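Flitcombe Robotics Club
Workshop Tips: Practicing Pick-and-Place at Home

16 Oct 2021

These notes are for members who have signed out a hand-held gripper and are recording grasps at home for the cup-sorting task. They replace the sheet handed out in January. Read the section on pads even if you have used the tool before.

Choosing objects

Raid the recycling first. Rinse cans and let them drain upside down overnight, and check the tab and rim for sharp edges. Glass jars are allowed over carpet or bedding only. Label glue should come off with cooking oil and then dish soap; residue transfers to the pads and every later grasp reads as better than it should.

Mix rigid and soft walls. A paper cup will dent under a squeeze that a jar needs, and a set made up entirely of jars teaches the model to crush things. Seven objects is enough for one session. Swap at least two before the next one.

Choosing a surface

Tables are easy. Cylinders roll on them, but they roll predictably, and the height under the fingers never changes. A made bed is harder: the surface gives when the fingertips touch down, and an object on its side settles at whatever angle the filling allows. Do your first two sessions on a table and the third on bedding.

Pull the cover tight before you start and again whenever a ridge forms. Stripes and checks are fine. Avoid fringes, loose knits and anything with buttons, which catch in the linkage.

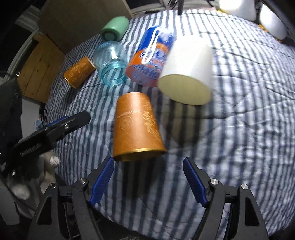

Bedding session, mixed cylinders. Orange cup upside down, fingers open for the approach.

Approach and grip

Open the fingers fully before moving in. Half-open approaches were the largest single cause of rejected clips in the Trekositz set: of 2,034 submitted, 961 were thrown out, most of them for a finger clipping the object on the way down.

For a standing cup, come in level and close below the midpoint. An inverted paper cup is wider at the bottom, so the pads tend to ride up the taper if you squeeze slowly. Close in one motion, pause, then lift straight up.

For anything on its side, line the fingers up across the body. Gripping end to end works on short cans and fails on jars, where one pad lands on the threads. On bedding, press down slightly before closing so both pads reach past the widest part.

Leave space between objects. One open gripper width is the minimum. If a neighbor gets knocked, finish the grasp and keep the clip, but mark it "contact" in the log.

Pads and screws

Wipe the pads with a damp cloth after each session. No alcohol; it hardens the surface. Lint from blankets packs into the texture and needs a dry toothbrush, worked along the grooves.

Check the pivot screws by hand. If a finger wobbles sideways, tighten a quarter turn and test again. Overtightened pivots make the fingers close unevenly, and you will not notice until you review the footage.

Logging

Record in blocks of 29 grasps. Note the surface, the lighting and the object list at the top of each block. Use the Sakai naming scheme (initials, block number, surface code) and not your own. Files go in the Utov folder on the club drive by the night before the meeting.

Bring the tool back with the pads clean and the fingers closed. Spare pads are in the second drawer, under the calipers.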